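4 min read

Quick one tonight because I'm up early and if I don't write it now I never will. Went to the Addo open day in Lasunholm. Train was late, obviously, so I missed the welcome talk and most of the coffee. Got a badge with my name spelt wrong. Fine.

For anyone who doesn't know the place — Addo do small robot cells for food and packing firms, mostly handling stuff, picking it up and putting it down again without wrecking it. They open the building once a year and let people like me wander round asking daft questions. I went last April as well and never wrote it up. Sorry to the two of you who asked.

Started downstairs with the Ciltberg rig, a big fenced thing doing boxes. Fast. Loud. Nice man called Ayuba Wumbei running it, he let us hit the stop button, which was more satisfying than it should be. I won't go on about it, boxes are boxes. The one bit I wrote down was that they'd cut the changeover between box sizes to 30 minutes, from 50. Somebody behind me said theirs takes a whole shift and went very quiet.

Then a sandwich. Egg. No comment.

Upstairs was what I'd come for. The Odton demo — one arm building a toy burger on a white tray, over and over, for anyone who'd stand there. Bun, lettuce, tomato, cheese, patty, the lot, all stood up in clear racks so it has to take each bit out on its edge and then lay it down flat. Sounds like nothing. I stood there far too long. My feet hurt.

What gets me is how much of it is about the turning over. Picking a slice out of a rack, easy enough. Getting it from upright to flat, over a stack that's already a bit wonky, and letting go without dragging the lettuce off — that's the job. It was slow. Slower than me, slower than my nephew. Ekua Nyarko, who was doing the talking, didn't pretend otherwise, which I liked. She said they'd logged 98 full burgers on the day before and were happy with 30 of them. Happy meaning straight, nothing hanging off, no second go. The rest were "edible", her word.

Why toys? I asked, so did everyone. Real tomato is wet and goes soft and you'd be throwing out a crate of it by lunch. Toy bits stay the same shape all day so if something goes wrong you know it was the robot and not the tomato. Makes sense. She did say the jump to real food is a big one and they're not there yet, and nobody should go home thinking a kitchen is next.

Saw one drop while I was there. The patty went on its side and sort of rolled. Big "ooh" from the back. Ekua just reset it and off it went again, no fuss. I trust a demo more when it's allowed to go wrong in front of people. Last year everthing was behind glass and went perfectly and I learned nothing.

Also had a good chat with Gwenaël Rey about fingers, gripper fingers I mean. He'd brought a bag of old ones, worn at the tips, and you could feel where the pads had gone shiny. They swap them more often than I'd have guessed. Wish I'd asked what they cost. Will email.

Didn't get to the last talk as it clashed with my train. If anyone was there and took notes, please send them over, I'll put them up here with your name on.

Would I go again, yes. Take a snack. Wear better shoes then I did. The upstairs room gets busy after lunch so do that one first and leave the boxes for later.

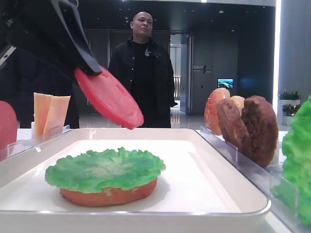 Why does the robot have to turn each slice before letting go of it?

The pieces are stored standing on edge in the racks and the burger is stacked flat, so each one has to be tipped over somewhere on the way to the tray.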